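Does mixing cluttered tables into pick data help, or does it just slow everybody down?

Vameo forum > Manipulation > Data and training

pintail_ridge
Posted Sunday, March 30, 2025

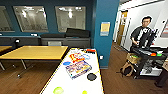 Okay so I finally have numbers on the thing I kept going on about in November. Short version: we trained the same policy twice, same size, same schedule, same everything. One got 680 demos on tidy tables (one or two objects, spaced out). The other got 680 demos on messy ones, with flat boxes, round things and small stuff all sharing the table. Then we ran both on layouts neither of them had seen.

On tidy test layouts they tied. I mean it, I could not tell them apart, and I watched the rollouts until my eyes hurt. On messy layouts the clutter-trained one won easily, and most of the gap came from reaching past a big object to get at a smaller one behind it. The tidy policy would go straight for the small thing and plow into the box on the way.

The catch is that the messy demos took way longer to collect, and our operators hated them. So I'm curious what other people do. Do you go full mess or do you blend?

brekden_bob
Nice work, but I'm not sold. You matched the number of demos and you just told us the messy ones take longer. So the clutter policy got more robot time, right? If I gave the tidy policy the same hours I'd expect it to catch up some.

pintail_ridge
Fair! I matched on count and not on hours. I do have extra tidy demos sitting on the drive from the old project, so I can pad it out and rerun. My guess is it won't matter for the reach-around stuff, since there's nothing in the tidy set that shows it. But yeah, that's a guess.

lowgear
We did a version of this with the Orellana scripts and landed on a blend, 30 percent messy and the rest tidy. Going higher than that got us nothing on our test set and cost a lot of operator patience. Our objects were all pretty much the same height though, so maybe we had an easy version of the problem.

One question: how are you resetting between demos? If the same person resets every time you get "their" mess. We had somebody who always put the round things on the right and the policy picked up on it. Took us forever to figure out why it was so bad on the left side.

pintail_ridge
Oh no. Resets were done by whoever was free, no script. I'll go plot object positions tonight and see how lopsided it is. That's a good catch and I'm a little annoyed I didn't think of it.

Windness_user
Been using random layout cards for that. The operator pulls a card, it says which zone each thing goes in, they drop it there and don't fuss with it. Adds a few seconds per reset. We use 7 zones, which is probably overkill for a long skinny table.

brekden_bob
Cards are fine, but people get sloppy with them by the afternoon. I'd check the positions in the logs no matter what.

And while I'm complaining — how many seeds? If it's one training run per condition I wouldn't believe anything under a big gap.

pintail_ridge
Four seeds each. The messy-layout gap showed up in all of them. The tidy-layout results bounced around enough that I just call it a tie.

brekden_bob
Okay, four is better than I was expecting. I'll back off a little. Still want the hours-matched run.

softgrip_sal
Slightly different take: I think "clutter" is doing too many jobs in this thread. There's stuff blocking the path, there's stuff that looks like the target, and there's stuff that's just sitting there making the picture busy. We split those up and the busy background kind gave us almost no benefit on its own. Blocking objects gave us nearly all of it. If that's true for you too, you could skip the giant piles and collect a smaller set where something is always in the way of the target. Your operators would probably thank you.

lowgear
^ This matches what I saw, and I wish I'd tagged our data that way from the start. Going back to label it now sounds miserable.

pintail_ridge
I love this. I can tag ours pretty cheaply because we log the target for every demo, so "is there something between the gripper start and the target" is close to a one-liner. I'll run three things this week: hours-matched tidy, the position plot, and a blocking-only subset. Will post whatever comes out, even if it makes me look silly.

Windness_user
Post the failures too please. I learn more from those clips than from the success rates.

pintail_ridge
Deal. There are plenty of box collisions to pick from.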